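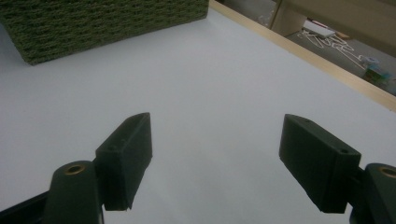 Table Clearing Notes, Skirkness set. Everything in here is about small household stuff getting put away: what was out, where it went, which basket it ended up in. The storage is woven baskets on or next to a table, the big green one at the upper left, by the pale tabletop being the type we use most. Note the light wood strip along the table edge, it's a handy way to tell this table from the Fosdale one, which has no strip. Started by Nilmini Weerakoon, now kept by me (Rokeya Karunaratne) and Sajib Pramanik when he has time.

Status: usable, not finished. Last edit 8/2/19.

What you get
notes/ - one text file per tidy-up, plain English, 409 files
lists/ - item lists per room, CSV
pics/ - photos, named to match the notes
old/ - March stuff, before we agreed on names. Don't mix with the rest.

1655 item rows in lists/ all together. Rows are items put away, so a sock that got put away on two different days is two rows. Yes there are a lot of socks.

Columns in lists/
item - short name, lower case, singular ("mug" not "Mugs")
from - table, chair, floor, shelf, other
to - basket, drawer, shelf, bin, hook
basket - green, tan, small, or blank
folded - y / n / blank. Only for cloth things
who - initials
remark - free text, often empty

Rooms
Skirkness back room, most of it. Fosdale kitchen, thirteen files only, Kvido Doležal did those over one weekend and they're more detailed than ours. Mollah flat was planned, not in yet.

How we write a note
Start with what's on the table. Then floor. Then say what goes where, in the order it was done. Don't write "misc". If you don't know what a thing is write "unknown" plus the size, e.g. "unknown, fist size". Basket contents go at the end, top layer first.

Cloth: napkins and dish towels folded in thirds, long side first. Rags not folded, just dropped in. If a towel was folded badly and left that way it's still y.

Cables are coiled and tied before going in the basket. Untied ones get "loose" in remark.

Known problems
- SP appears twice in who?? No, that's SP and SU. Sajib Pramanik and Sajib Uddin. Some early rows just say "Sajib", can't be fixed now.
- "tan" and "small" baskets got swapped in a few of the Skirkness lists. Going by the note text is safer.
- from = floor is under-used. People forgot about stuff on the floor past the table, or wrote "other".
- notes 200 to 213 have no times
- spelling. "serviette" and "napkin" are the same thing, pick one when you load it
- a few remark fields have commas and no quotes, will break a simple CSV reader

Not included
Anything with names or addresses on it (mail, school forms, pill bottles). We took those off the table before starting. Food also left out except sealed packets.

Using it
Fine to use and change, please credit the Zedico tidy-up notes. Don't use it to say how much clutter a normal home has, we put things out on purpose for well over half of the files.

To do
- merge the two napkin words
- Mollah flat, Sajib U. has the key
- get lists/ up to 1000 rows with remark filled in, its mostly blank now
- decide if a tray counts as a basket (Kvido says yes, I say no)

Corrections go to Rokeya. Put the file name in the subject line and the row number if there is one.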